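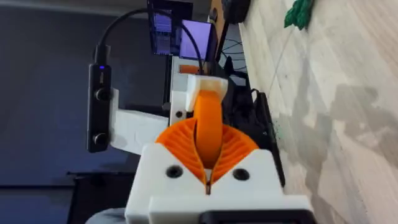 When does the Enuvbridge footbridge close?

The deck work starts May 29, 2025, first thing in the morning, and the gates at both ends stay locked until the contractor hands the bridge back. No walk-through at lunchtime, no weekend opening. Sorry.

OK, the rest of it, quickly, as this issue goes out tonight.

What they're doing. New deck boards on the river span, new handrail on the upstream side, and the drains at the Brunet end get dug out. The stonework is original, 1879, and gets left alone this time apart from some repointing under the first arch. Paint stays green. People asked for the old cream color back in April and the answer was that the green is already bought.

Getting across. The signed walking detour goes down Dornance Street, over the road bridge, and back along the towpath. It adds 14 minutes at a normal pace, more with a stroller. The sidewalk on the road bridge is only on the one side, so cross at the light before you get there, not halfway over. Towpath is gravel and gets soft by the willows after rain. Boots.

Bikes: same detour but please walk them on the sidewalk part. It's narrow.

Bus. The 34 is still running its normal route and still stops outside the old Brunet feed store. During the closure you can ride it one stop across the river for free, either direction. Tell the driver "bridge ride" when you get on. You don't need a ticket and you dont need to tap anything. If you do tap, it charges you, and getting it back means a phone call and a long hold.

Bitik users, the app still shows the footbridge as open and will route you right up to a locked gate. We wrote to them. They wrote back that map changes go in with the next update, no date given. Until then set it to "avoid paths" and it sends you by the road.

Parking. The small lot at the Dornance end is the contractor's for the whole job, including the two-hour spaces by the recycling bins. Bins themselves have moved up to the school turnaround. Glass only on the left, same as before.

Noise. Weekday work hours only, is what the notice says. The first week will be the loud one, pulling up the old boards. If you live on the river side of Dornance and something starts up before hours, call the number on the gate and not the town office, who will just give you the number on the gate.

Old boards. Yes, you can have some! Most are too far gone but the sound ones will be stacked by the lot fence at the end of each week. First come. Bring gloves and a way to get the nails out, there are alot of nails. Nothing treated goes in a fireplace please, and nothing with green paint on it goes in a vegetable bed.

Cost, for those who keep asking: the town's share works out to 897 dollars a board-row and the county pays the remainder. Full sheet is pinned up at the library, next to the pool hours.

Reopening date will be in here as soon as we have one. Nothing firm yet.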